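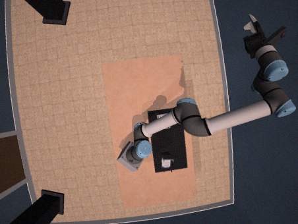 Stop moving the start line

12/2/21

So the hillclimb at Jistcombe is going to be shortened again. Third time now if you count the year they chopped the top hairpin off. The notice went up with the entry forms, two paragraphs, no map, and if you blinked you missed it. The start goes up past the farm gate, the finish stays put, and we lose the first bend altogether.

I think it's a bad idea and I'll say why, quickly, as I have a gearbox in bits on the bench.

The first bend is the climb. Anyone who has driven it knows. You arrive on cold tyres in second, the camber drops away to the left, and whatever you do there you carry all the way to the trees. Small cars could make up ground on it. I've seen a Zumine with barely 1000cc beat cars twice its size to the first marker, on nothing but nerve and a decent line. Take the bend out and what's left is a drag up a straight with a few kinks at the end. Power wins. Power already wins most places, we don't need another one.

The argument for the change is the paddock. Too cramped, they say, and the new start gives room for a proper holding area. Fair enough. It is cramped. Last season I was parked with my back bumper in a hedge and the awning of the Himar team over my bonnet, and getting to the line meant asking 3 people to shift their trailers. But that's a parking problem. You sort it with a better parking plan, or a smaller entry, or by using the lower field which sat there with sheep in it all weekend.

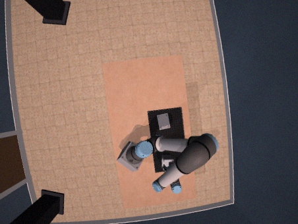
What about the records

Nobody seems to have thought about these. The class records at Jistcombe go back further than most of us do, and every time the course changes they get wiped and a new page started. We've had two new pages already. A record that lasts 7 seasons means something. One that lasts until the next time somebody wants to park a lorry doesnt.

And the drivers who come a long way for it. The Kristiansen lot bring that lovely old single seater over every year, some 2 days on the road, and they don't do it for the bacon rolls. They do it because the place is hard. Make it easy and they'll go somewhere else, and I wouldn't blame them.

I'm told safety came into it as well. Fine – then show us. The notice doesn't mention it. If there has been a report on the first bend I'd like to read it, and if it says the bank is too close or the marshals can't get clear then I'll shut up and drive the short course. I've got no wish to see anyone hurt. What I object to is hearing it in the tea queue, after the desicion, from someone who heard it from someone else.

Entries close before the end of December. Mine's going in, for what it's worth, with a letter stapled to it. If you feel the same then send one too. Doesn't have to be long. Ask for the old start back, or ask for a year's trial with both starts timed, full course one day and short the next. The timing gear can do it, it only needs an extra beam and a bit of cable.

Right. Gearbox.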